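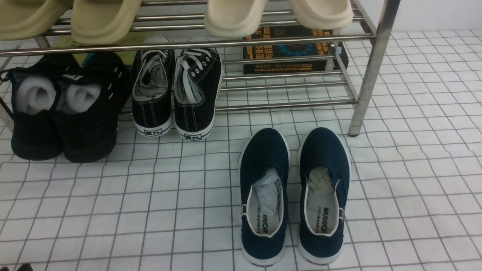

Figure 3. Footwear task station: two-tier tubular rack against a plain wall, with three pairs of shoes on the gridded floor surface and two pairs of slides on the top tier.

By Remo Piras and Marites Belmonte
October

We use cookies to improve your reading experience. By continuing to browse you accept our cookie policy. Accept | Manage settings

4. Equipment Planning and Cost Allocation

4.1 Scope of the purchase

The budget described in this section covers the footwear station at the Plesham site and the planned duplicate at Bromville. Both stations are intended for household tidying tasks in which shoes are picked up from the floor, oriented, and placed on a rack. The arm and its controller were purchased under an earlier award and are excluded from the totals. What remains is the end effector, the fixture, the object set, spare parts, and the labor needed to restore the station between trials.

Small items were underestimated in our first plan. The original request treated the rack and the shoes as consumables and assigned them a single line with no breakdown. The revised plan lists them separately, as the choice of objects determines which gripper can be used and therefore affects the largest remaining cost.

4.2 Object set and gripper selection

The floor items in Figure 3 place different demands on the fingers. The black knit sneakers have soft uppers and thick soles. Foam inserts fill their openings, which rules out a grasp with one finger inside the collar unless the insert is removed first. The canvas lace-ups and the navy slip-ons have white rubber soles, and the slip-ons have paper stuffed toward the toe, leaving the heel open. A heel grasp is therefore available on the slip-ons. The slides on the top tier have thick molded soles and are handled by the sole edge.

Two grippers were compared on paper before any order was placed. The Benedetti parallel unit has a short stroke and was quoted at $894 with one set of fingers. The Dosley unit has a longer stroke and a higher price, and its fingers can be replaced without removing the wrist plate. Stroke was the deciding factor. The thick soles must be spanned with clearance on both sides, and the short-stroke unit would have required custom offset fingers for each site. With the machining charge added, the price difference between the two options was too small to justify the extra setup. We selected the Dosley unit.

4.3 Fixture and floor surface

The rack was budgeted at $132 per site, including one spare. A commercial rack was preferred over a machined fixture because replacement parts can be bought locally and the station stays close to a home setting. Its drawback is the finish. The polished rods reflect light, and the depth sensor allowance was raised by $200 to permit a change of sensor if returns from the rods prove unreliable. This money is held in reserve and is released only after the calibration report.

The white floor surface carries a regular grid of thin gray lines. It is charged to the fixture line together with the rack. Operators use the grid to return each pair to its starting cell, so no separate placement template was ordered.

4.4 Spares and replacement interval

Finger pads are replaced every 50 hours of operation. Pads are stocked at Plesham and shipped to Bromville on request, which avoids holding duplicate inventory in the first year. Shoes are replaced by pair when the upper no longer holds its shape. Stuffing material is retained and reused, and its cost was set to zero.

Labor for resets was charged at the technician rate and entered under operations. Moving it to the equipment line would have made the station appear more expensive than comparable ones whose authors report hardware alone. Readers comparing totals should check which convention was used. The full line-item schedule for both sites is given in Appendix B, and the sensor reserve is listed there as a separate entry.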